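From: Vega Peñalver
To: kitchens list
Date: 20 April 2020
Subject: Re: Quartz next to induction, silicone or no silicone

Eduardo Caldeira wrote:

> We have a quartz top going in at the Waddale flat and the fitter wants
> to drop the hob in with a full bead of silicone under the glass. The
> instructions I have say foam tape only. He says tape lets water in. I
> also need to know how to clean the stone afterwards, as the owner has
> been told three different things by three people.
>
> Is the front edge profile going to matter for chipping? She can have it
> squared or eased for the same money.
>
> Eduardo

Tape only, if that is what the instructions say. A full bead bonds the glass to the stone, and the next person who has to lift the hob for service will break one or the other. If the fitter is worried about water, he can check that the tape is continuous and that the joint is at a corner, pressed tight, with no gap. I have lifted two hobs set in silicone and lost the glass on one of them. Emiliano Aranda had the same result on the Sasdale job and can give you the details off list.

The cut edge inside the opening is a separate matter. Round the inside corners. A square internal corner in quartz is where the crack starts, and it usually starts after the kitchen is in use. Ask to see the opening before the hob goes in.
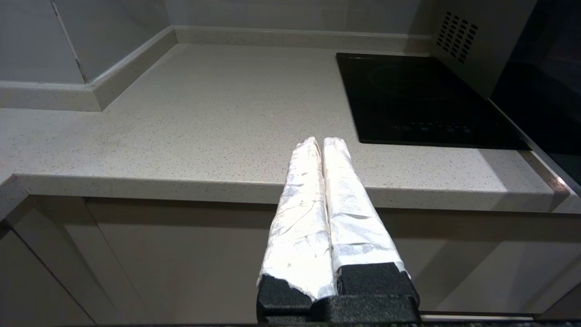

Color has more effect on daily cleaning than the finish does. A plain dark top shows every crumb and every streak. A plain white one shows tea and turmeric. Light beige with small gray, brown and white flecks, as on this counter with the black glass cooktop, is the easiest of the lot to live with, and the glass will need wiping well before the stone looks like it does. The drawback is that you can miss a dried spill by eye, so the owner should get used to running a flat hand over the surface after wiping.

For the cleaning itself:

Daily: warm water, a drop of dish soap, microfiber cloth. Rinse the cloth and go over it again, then dry. Most of the "dull patches" people report are soap film.

Dried food: plastic scraper held flat. No steel blade on the stone. A blade is acceptable on some cooktop glass, so keep the two tools apart or the wrong one will get used.

Grease by the hob: a little isopropyl alcohol on the cloth, then water.

Never: oven cleaner, drain cleaner, bleach left to stand, scouring powder. The resin is what suffers.

Heat: trivet every time. The resin can discolor under a pan straight off the hob, and that does not polish out. The quartz suppliers' samples survive a lot of abuse in the showroom, but a sample is small and free to expand. A fixed top is not.

Paper towel is fine for blotting. It is poor for wiping, as it leaves lint at the hob edge. 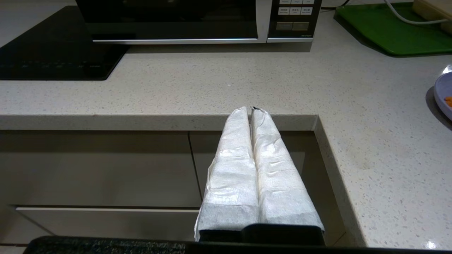
On the front edge, I would ease it. A dead square arris chips when a pot catches it, mostly in front of the sink and beside the hob. A 2 mm radius is enough and still reads as square from standing height. With an L-shaped top, look at the inside corner as well - drawers under one leg can foul the handles on the other if nobody has left a filler. Open everything before the fitter leaves.

If the L is in two pieces, ask where the joint falls before the slabs are cut. Keep it away from the hob opening and do not let it land over an unsupported span. A fine speckle hides a joint well provided both pieces come from the same batch. Godavis mixed batches on us last July and the difference was plain in daylight.

Encarnación Requena has the maintenance sheet we used at Prieto. It is one page and covers both stone and glass. I will ask her to post it.

Vega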